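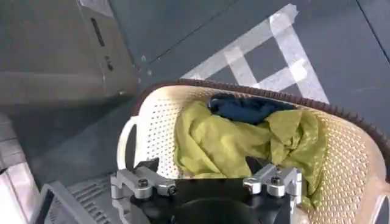 A laundry basket with perforated sides, holding a yellow-green cloth and a navy one.

Using the Shared Dryer: Instructions for Residents

These instructions apply to all residents of Florau House who use the shared laundry room. Please read them in full before your first load. Residents who have already completed the move-in orientation may go directly to the section on loading.

Before you leave your room

Empty every pocket and close all zippers. Check the care label on each item, and set aside anything marked "do not tumble dry." Lightweight items should be dried separately from towels and jeans, as the heavier pieces take considerably longer.

Carry laundry in a basket or bag that bears your room number. Baskets with openings in the sides are preferred for damp items. Do not stack one resident's basket inside another, and do not leave a basket on the floor in front of a machine.

Dark and light fabrics may travel in the same basket when dry. Once washed, new dark items should be kept apart from pale ones until they have been through the dryer for the first time.

Finding the correct machine

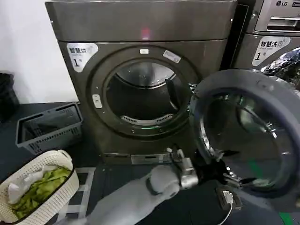
Florau House — Department of Residential Services, Laundry and Linen

Each machine carries a white sticker on its front. The sticker reading 智慧烘 marks a dryer, and the sticker reading 智慧洗 marks a washer. The large numeral followed by 号 is the machine number. Washer 1 and dryer 1 therefore show the same numeral, and residents should read the characters before it as well when reserving or reporting a machine.

Reservations are made on the Kukanell sheet posted inside the laundry room door. Write your room number and the machine number in the next free line. A reservation is held for 7 minutes past its starting time, after which the machine may be used by the next person on the sheet.

Loading the dryer

1. Open the round door fully and look inside the drum. Remove any item left by the previous user and place it in the Skivar bin.

2. Check the slotted lint filter at the bottom of the door opening. Lift it out, clear it with your fingers, and press it firmly back into place. Do not rinse it. A filter that is torn or will not sit flat must be reported, and the dryer must not be started.

3. Shake out each item before placing it in the drum. Bunched clothing dries unevenly and creases badly. Fill the drum no more than halfway — a full drum will not dry in a single cycle.

4. Wipe the door rim with a dry cloth if lint has gathered there. Close the door until the latch catches.

5. Select the cycle that suits the most delicate item in the load. If you are unsure, choose the lower heat setting and add time afterward.

Unloading

Return promptly at the end of the cycle. Remove clothing while it is still warm and fold it on the long counter, or lay it flat in your basket for folding upstairs. Clear the lint filter again before you go, and leave the door ajar.

Laundry left in a drum for more than some 3 hours will be moved to the Skivar bin. Items in the bin are kept for 2 weeks and then passed to the Warraich clothing collection.

Reporting a fault

Faults should be reported to Ilir Obradović, Laundry and Linen, at the ground-floor service desk. State whether the machine is a washer or a dryer, give its number, and describe what happened. Residents are asked not to unplug or move any machine. If you notice a burning smell, stop the cycle, leave the door closed, and notify the desk immediately.

Instructions last revised June 20, 2020. The next scheduled revision is in October.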